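Keeping Onions on the Worktop: a Comparison of Three Containers

Shahzad Kakakhel
Food and Home Studies, individual project report

1. Background

The project started from a complaint in my shared house in Berkaton. We buy red onions by the net and hang them inside the cupboard under the sink, and by the end of the month the ones at the bottom have gone soft or started to sprout. The cupboard is dark, which is what most storage advice asks for, but a pipe runs through it and the air does not move much. We also forget what is in there. Twice during the spring term somebody bought a second net while the first was still half full.

I wanted to find out if it would be better to keep a small number of onions out on the worktop and, if so, what to keep them in. The question is a small one, but it fitted the brief for this module, which asked us to look at one everyday item of food from the point of purchase to the point of use and to test one change to how it is handled at home.

The onions were red ones because that is what the house eats. I bought one net in August from Mustari, the greengrocer nearest to us. It weighed 969 g on the kitchen scales with the netting removed. I took out any with broken skin and used those for cooking, and the rest were shared between the containers. One onion weighing 122 g was kept apart from the others and followed separately through the whole test. In this report it is called the single onion. It had a dry outer skin with no splits, and it was kept in a wide pink bowl of the same kind as the one below.

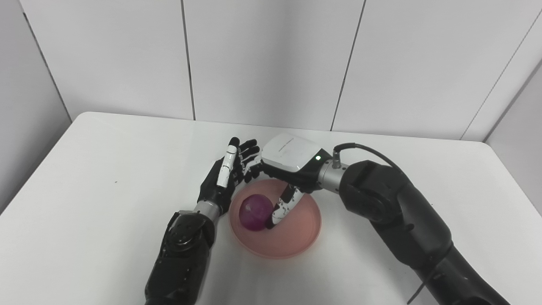 2. The containers

The containers were chosen from what can be found in an ordinary student kitchen or bought cheaply.

The first was the pink bowl. It is shallow and completely open at the top, so air can reach most of the onion, but there are no holes in it and the underside of the onion sits against a solid surface.

The second was a Mühlbauer wire basket with small feet. Air can pass under as well as over the contents. It takes up about the same space as the bowl and is taller.

The third was a lidded tin sold under the name Wiren, which belonged to a housemate. The lid was left resting on top and was not pressed down. I included it because several people in the house said they would prefer not to have onions on show.

A paper bag was considered and dropped. The one we had tore when it was moved, and the onions ended up loose on the worktop for a night before I noticed.

3. Method

All the containers stood in a row at the end of the worktop furthest from the cooker and out of direct sun. The cupboard under the sink was kept going as it was, with a few onions from the same net, so that there was something to compare with. The test ran for 3 weeks.

Every Friday I did the following in the same order.

Each onion was lifted out and brushed clean of loose skin with a dry hand. It was then weighed, and pressed gently at the neck and the base with a thumb. Softness was recorded as none, slight or clear. Any green showing at the neck was written down, and so was any smell that could be noticed without picking the onion up. The container was then tipped out, wiped with a dry cloth and put back in the same place.

Housemates were asked to cook from the net as normal but to leave the single onion alone. They were also asked to write on a sheet on the fridge which container they had taken an onion from. The sheet was filled in well for the first week and less well after that — I think some onions were taken without being written down.

4. Results

4.1 Weight and condition

The single onion lost 3 g over the whole test. It stayed firm at the neck and the base and showed no green. The outer skin became looser and came off in larger pieces.

The onions in the wire basket did equally well. Their skins were slightly drier to the touch than those in the bowl, but I could not find a difference in firmness.

The tin was the worst of the worktop containers. At the second check one onion had a slight softness at the base, and by the last check this was clear. There was a noticeable smell when the lid was lifted. There was no smell from the bowl or the basket unless the onion was held close.

In the cupboard, 2 of the onions had started to sprout by the end. This was what had been happening before the test, so it was expected.

4.2 Skins and cleaning

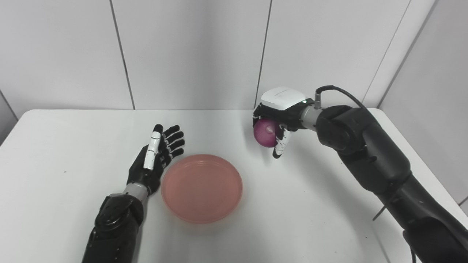 Loose skin was the main nuisance of the worktop containers. It dries, breaks up and blows about whenever the window is open, and in the basket it fell straight through onto the worktop, so that the basket had to be moved each time the surface was wiped. The pink bowl kept nearly all of it in. With nothing in it the reason is easy to see, as the bottom is flat and smooth and the raised rim goes all the way round, so the bits stay put until they are tipped into the bin. The tin also kept the skins in, but they collected in the seam around the base and had to be picked out. I had not planned to record any of this and only began making notes on it at the second check, so the first week is missing.

4.3 Use

According to the sheet, most onions were taken from the bowl. Fewer came from the basket, and very few from the tin. One housemate wrote that she had forgotten the tin was part of the test. Nobody bought a second net while the test was running.

5. Discussion

The results suggest that an open container on the worktop is a reasonable place for a small number of red onions if they are going to be used within a few weeks. The bowl and the basket could not be separated on the condition of the onions. The bowl was easier to keep clean and was the one people used.

A shallow bowl does have a limit. It is suitable for a few onions in a single layer. When I tried putting in more, the lower ones were covered and the top ones rolled off when the bowl was carried. The basket would be the better choice for a full net.

There are several weak points in the test. The number of onions was small and went down as they were eaten. The kitchen scales only read to the nearest gram, so small changes in weight could not be followed from week to week. Room temperature was not recorded. August was warm, and the same test in winter with the heating on might give a different answer, particularly for the basket. The thumb test depended on my own judgement and I knew which container each onion had come from.

6. Recommendation for the house

Keep the net in the hall cupboard, where the air is drier, and move a few onions at a time to the bowl on the worktop. Tip the skins out when the worktop is wiped. The tin has gone back to being used for tea bags.

If the project were repeated I would buy a larger amount from one delivery, weigh on better scales and include brown onions and garlic, which the house also keeps under the sink.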